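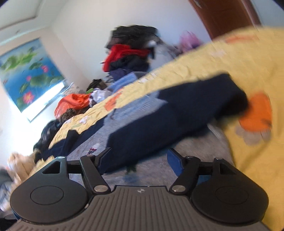 # Visit notes: Zokent student project, Dec 5, 2022

The project team, led by Veerle Vermeulen, is working on garment handling with a hand-held two-finger gripper. Dark fabric on a patterned yellow sheet is hard to segment – Jae-hoon Yeom raised this first.
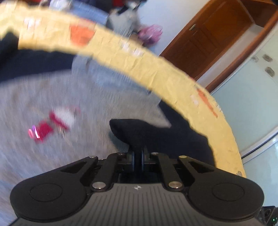 Yeom wants 2,000 grasps logged by March. Killian Roussel doubts the schedule – labeling takes two students per session, and the team has five.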